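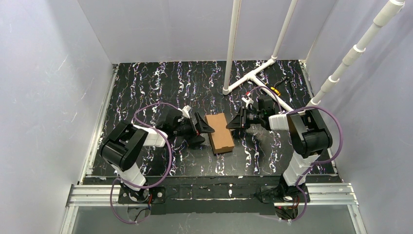
Shufen Shi doesn't think more episodes will help, and she said so in the March thread: if every start looks alike, 3000 of them teach the policy one start.

Search this forum
Advanced search
Posted in March by marichka_m

I'm picking this up again with the numbers I didn't have then. Task is the two-arm box lift, both grippers coming in from the sides. We have 1198 episodes recorded at Truvcombe, all teleoperated, all with the small cardboard box. The trained policy does fine when the box lies the long way front to back. Turn it a bit and the left arm gets there early and pushes it over to the right one.

Config is stock Trukidel apart from the action chunk length. What would you change first?

panasiuk_bench wrote:
How many operators? We had the same early left arm and it came from one person who always led with that hand.

marichka_m wrote:
2 operators. I did most of them and I'm left-handed, so that may be it.

shufen_shi wrote:
It may be part of it. I still say start positions. Put tape marks on the floor panel, 14 spots, and rotate the box at each one. Record the same number from each spot and throw out nothing except real operator mistakes.

poledance_dev wrote:
Disagree on the tape. If the cameras see it, the policy can learn the tape. Project the spots or use a cardboard template and lift it out before you hit record.

shufen_shi wrote:
Fine, template then. The spread is what I care about.

grip_n_go wrote:
I'd keep the failed grasps too – at least the ones where the operator backs off and tries again. Our runs got better at recovering once those were in.

panasiuk_bench wrote:
That only worked for us when the retries were short. Long fumbling ones made the arms hesitate.

marichka_m wrote:
OK. I'll cut a template tonight and have the other operator do the first batch. Old episodes stay in for now – I'll train once with and once without them and post both curves.

poledance_dev wrote:
Please post the seeds as well.

Contact us | Copyright forum members | Back to top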